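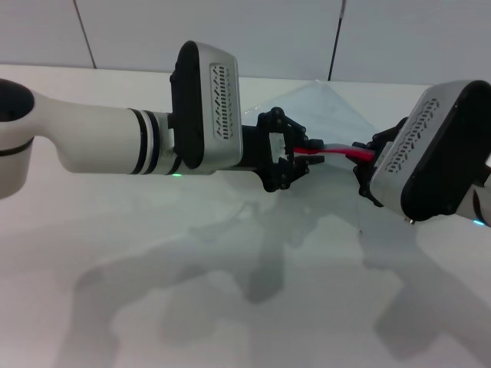
Jovilau moves bulk pantry range to resealable bags
1/29/23 - Grocery co-op Jovilau will sell its flour, oats and lentils in clear press-seal bags at all three stores. Members bought 2,451 kilos of dry goods in September.
"People asked for a bag they could close again," said manager Aldana Riquelme.
Bags cost 50 cents each and come in two sizes.

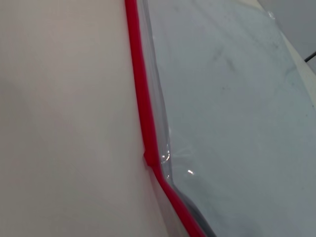
Media contact
Audrey-Anne Caron, Jovilau, extension 266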